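Notebook, vote tracking, July

Started 7.40 pm, before the live show. Same set-up as last week: one window on the official Furkano app, one on the fan poll at Surine, and the sheet open to log both every ten minutes until lines closed.

I went in doubting the fan poll and I still doubt it. It had 3175 votes by the time the host read out the names, and people on the forum are already calling it "the real result". It is the result of whoever had the page open. I voted three times myself from the same laptop, once with cookies cleared and twice without even bothering, and all of them went through. Any comparison with the official count has to start from there.

The poll had the singer from the Badusico house leaving with 73 per cent against her. She stayed. The dancer went, which hardly anyone had down, me included. So either the poll is junk, or the official vote is, or the two lots of voters have nothing to do with each other. My money is on the last, but I can't show it from one eviction.

Things that bothered me while logging:

The app stopped updating its "votes are flooding in" banner at 8.50 and then jumped. Could be a slow server. Could be there was never a live number behind it. Don't quote it.

The Macaraeg recap went up with a paragraph on how "viewers turned against him after the kitchen row". The kitchen row was shown after the lines had closed. I checked the running order twice. That's a story fitted on backwards, and two other sites had copied it by midnight.

The walkout rumour again. Same wording as last series, different housemate. No source given, only "insiders". Left it out of the sheet.

Next week: log the poll every five minutes, stop voting in it (me), and write down my own guess before the show so I can't pretend afterwards. Also ask whether anyone kept the screen grabs from the semi-final, because my folder is missing the second half.

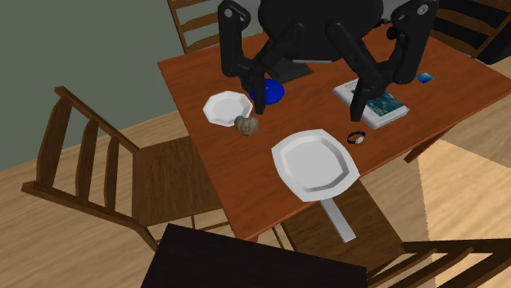
A comment left under the shared copy of the sheet argues that the poll got the bottom two right in three of the earlier weeks, and that I'm being unfair to it. Fair point as far as it goes. In those weeks the bottom two had been picked by the house the night before and read out on air, so a poll that missed them would have been doing well.

Sheet saved 12.20 am. Not touching the averages until the next one is in.

14 shares | 3 comments

marrowfat: I voted in that Surine poll from my phone and my work computer, so knock one off for me

tellybox_lou: The dancer was robbed. Don't care what any sheet says.

quietpete: Are you going to put the ten minute figures up? Would like to see that jump at 8.50, mine did the same but I thought it was my wifi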